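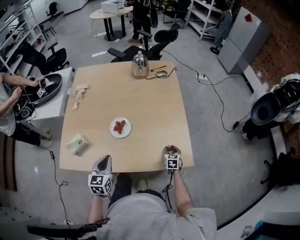 Kitchen table money tips, and a few I don't buy

Every March the same advice goes around about running your household finances like a fund manager. I've tried most of it. Some of it is fine.

Keep one paper folder for brokerage statements. The apps say you don't need it. Then the app gets redesigned and last year's cost basis is four menus down. Print the year-end statement, punch it, file it.

Check your accounts once a month, after the dishes are done, and never while something is on the stove. I burned a pot of lentils watching Stunero drop 9 percent before lunch. It closed flat.

Be careful with the "round up your groceries and invest the change" plans. Silviu Pascu swears by his, run through Flastlow. I asked what he paid in fees and he had to go look. A monthly charge of a couple of dollars is a lot when you're putting in 20. Do that sum before you sign up.

Stock tips belong on the fridge door, with the date. Write down who gave it to you and the price that day. Mine has one that reads "Ekus, can't miss, 7/2/22." Leave the slip up for a year and see if you still want tips from that person.

Don't buy a company because you like its frying pan. You know the pan. You don't know the debt.

Nusrat Bepari wrote in to say she keeps seven months of bills in cash before she buys a single share, and asked if that's too much. The charts people post say yes, cash is a drag. The charts people post also tend to start at a low point. If the boiler goes in a bad week for the market, you'll want the cash.

Shred old trade slips, but hold on to anything showing a purchase price for as long as you own the shares.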